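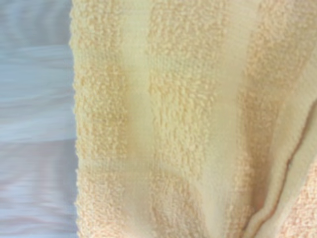 Yellow terry towel, wrist camera view. Cloth handling set, Velton site.

About Preltura

Preltura records examples of hand and arm work for groups that train robot control models. We do not build robots and we do not sell models. Our product is the recorded example: video, joint positions, gripper state and a written task label, all on one clock.

The company has 2 sites. Velton handles cloth, paper and other soft goods. Mahawong handles rigid parts and kitchen items. Each site keeps its own operators, because the skills do not carry over well. A person who is quick at stacking trays may need several weeks before their towel folds are usable.

How an example is made

An operator drives the arm by hand through a leader arm of the same shape. The task is read out from a card at the start and is not changed once recording begins. If the operator drops the item, the recording continues. Drops and second tries are kept and labeled, and customers can filter them out if they want clean runs only.

Cloth takes the most time. A towel has no fixed shape, so the starting state has to be varied on purpose: flat, bunched, folded over, hanging off the table. Texture matters too. Looped pile and flat weave look different to a wrist camera at close range, and a model that has seen only one of them tends to miss edges on the other. The current cloth set contains 776 towel examples, of which 550 have passed review.

Review

Every example is watched by a reviewer who did not record it. The reviewer checks 3 things: that the label matches the task, that the camera and joint streams line up, and that the start and end points are marked correctly. Examples that fail are sent back for relabeling or removed. Blur from fast arm motion is not a reason for removal.

Daketti

Daketti is our in-house tool for browsing and cutting recordings. It began as a script for finding dropped video frames and now holds the full catalog. Customers receive read access for the length of their contract. Exports are available by task, by item or by site.

Working with us

New task requests go through the Velton office. Please include the gripper type, the item list and the number of examples needed per task. Sample items can be mailed to either site and are returned on request.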